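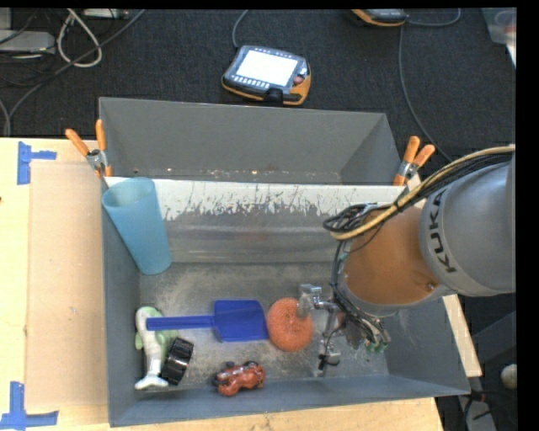
Patronal Feast, Hedusville
Pre-opening inspection checklist, with comments

Area covered: church steps, Thibodeau Street from the church to the river, the landing on the Veder, and the parish lot
Walk-through started: 7:30 a.m.
Second look at open items: 2:00 p.m.

Marks used: OK, FIX (must be put right before the area opens), WATCH (open, but check again during the evening), N/A

1. Processional route

1.1 Road closed and barriers in place at both ends: OK
1.2 Side streets closed or staffed: FIX
The barrier at the pharmacy corner was leaning against the wall and not across the street. A delivery van had gone through. Moved into place at 8:10. The van was out by 8:30. Still needs a person there from 4:00 on.
1.3 Pavement free of holes and loose covers: FIX
Utility cover outside the bakery rocks when stepped on. The bearers walk right over it. City crew has been called. If they have not come by 2:00, the line shifts to the left side of the street for that block, and the band needs to be told.
1.4 Overhead clearance for the statue and canopy: OK
Measured with the pole at every banner wire. Lowest point is the wire by the hardware store, same as last year. The canopy clears it if the front bearers do not lift on the curb.
1.5 Lighting along route: WATCH
Two streetlights out near the river end. The arches of colored lights give enough to walk by, but the steps at the landing are dark.

2. Statue and litter

2.1 Carrying poles sound, no cracks: OK
2.2 Bolts on platform tight: OK
Left rear bolt took a half turn. Others did not move.
2.3 Statue secured to base: OK
2.4 Weight, loaded: 1,490 pounds with flowers and candle stands
Heavier than the old platform. Do not go out with a short crew. If bearers do not show up, wait for them or use the wheeled base.
2.5 Rest stands at each stop: FIX
Stand for the third stop not found. Checked the sacristy, the shed and the truck.
2.6 Pinned money and ribbons kept away from candles: OK
Glass chimneys are on. Ribbons trimmed on the right side.

3. Church

3.1 Front doors open fully and stay open: OK
3.2 Side exit clear: FIX
Folding chairs stacked in the hallway again. Moved to the basement. Please do not put them back after the noon Mass.
3.3 Occupancy sign posted: OK
3.4 Votive stands on level floor, sand trays filled: WATCH
The stand by the side altar sits on the edge of the carpet. There was no better place for it with the relic case where it is. Someone should look at it each hour.
3.5 Fire extinguishers charged and tagged: OK
The one in the choir loft is due in November.
3.6 Bell rope and tower door: OK
Door locked. Key is with the rectory office.

4. Food stands

4.1 Spacing between stands: OK
4.2 Fryers on solid, level ground: FIX
Stand at the corner of the lot had a fryer on a board over gravel. Told to move onto the asphalt. Moved while I was there. Rechecked at 2:00, OK.
4.3 Extinguisher rated for cooking oil at each fryer: FIX
The sausage stand had a general purpose one only. They have sent for the right kind. No frying until it is on site.
4.4 Propane tanks upright, chained, behind the stand: OK
4.5 Hand-washing water and soap: WATCH
All stands have it. The container at the pastry stand is small and will be empty by dark.
4.6 Grease disposal: OK
Drum is marked. Nothing goes into the storm drain, which empties into the Veder.

5. Power and lights

5.1 Generator placed away from tents and doorways: OK
Ekier delivered it last night and left it behind the parish hall. Exhaust points at the fence.
5.2 Fuel stored apart from generator: FIX
Cans were next to it. Moved to the shed. Refuel only with the engine off.
5.3 Cords rated for outdoor use, no splices: FIX
One brown indoor cord was running the raffle booth. Removed.
5.4 Cords across walkways covered: WATCH
Covers run short by the stage. Taped for now. Tape lifts when it rains.
5.5 Light arches guyed and footings weighted: OK
Each footing holds 300 pounds. Pulled on every one by hand. No movement.

6. Bandstand

6.1 Deck level and locked: OK
6.2 Stair rail on both sides: FIX
Left rail missing. It was in the truck. Installed at 11:15.
6.3 Gap between deck and back wall closed: OK
6.4 Speaker stacks strapped: OK

7. River landing and fireworks

7.1 Steps to the landing clean: WATCH
Algae on the bottom steps. Scrubbed, but still slick. The blessing of the boats should be done from the upper step.
7.2 Ring buoy and line: OK
7.3 Launch area fenced: OK
Firing is from the gravel bar on the far bank. No access by foot except the farm track, and the gate is shut.
7.4 Wind limit posted at launch area: OK
Limit is 30 miles an hour. The shooter has the last word on this.
7.5 Dry grass wetted down: FIX
Not done at the time of the walk-through. Fire department plans to do it at 6:00 p.m.

8. Crowd and first aid

8.1 First aid tent staffed and signed: OK
Sign faces the lot. A second one facing the street would help.
8.2 Ambulance lane open: OK
Drove it at 9:45. Tight at the bandstand, but passable.
8.3 Expected attendance for evening procession: 2,660
Based on last year's candle sales. Candles were one to a person, so small children are probably not in that number.
8.4 Lost child meeting point: OK
Rectory porch. Announce it from the stage before the band starts.
8.5 Drinking water: WATCH
Enough for the afternoon. Fill the tank again before Vespers.

Items still open after the second look: 1.2, 1.3, 2.5, 4.3, 7.5

Comment on 1.3: crew came at 1:20 and put a shim under the cover. It still rocks a little. Use the left side of the street for that block anyway.

Comment on 2.5: a sawhorse with a plank is not to be used as a rest stand. If the stand is not found, skip the third stop. The hymn can be sung walking.

Copy to the rectory office, the fire department and the band.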